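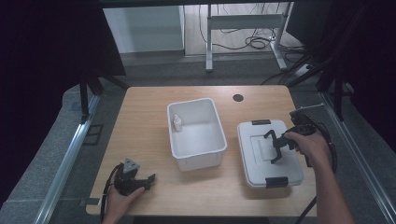
Workroom walk-through, April
Site: Modise building, upper floor, Tuvura Crafts

Exits and walkways
Front door - OK. Opens all the way.
Back door - FAIL. Roll cart parked in front again. Moved it during the walk. Needs a taped-off zone on the floor.
Aisle by the windows - OK, tight at the paper rack.
Stairs - OK. Handrail a little loose at the top, two screws. Ticket in.

Fire
Extinguisher by sink - OK, gauge in green, tag current.
Extinguisher by kiln room - tag missing. Gauge fine. Call Stindeo for a new tag.
Smoke alarms - tested, all sounded. The one in the hall is faint, change battery.
Sprinkler clearance - FAIL. Boxes stacked too high on the Gemisia shelves. Take down the top row, dont just push it back.

Electrical
Cords - one frayed, on the glue gun station. Cut the plug off and tossed it.
Power strips - 2 plugged into each other under the long bench. Seperated.
Heater - rated 1780 watts, has to go straight into the wall. It was today.
Panel - clear, door shuts, labels readable except breaker 12.

Supplies and storage
Small bottles - anything poured out of a big jug gets a label, name of product plus month. Several without. Set aside, toss if not claimed by Friday's pickup.
Lidded boxes - latches shut before they go on a shelf.
Solvent cabinet - OK, locked. Key back on hook.
Rag can - lid wont close flat, bent. Replace.

First aid
Kit - low on bandages, burn gel expired. Eye wash OK, ran clear.

Lighting
9 fixtures, one flickering over the cutter. Do this one first.

Recheck back door and shelves at 4 pm. Rest can wait for the May walk.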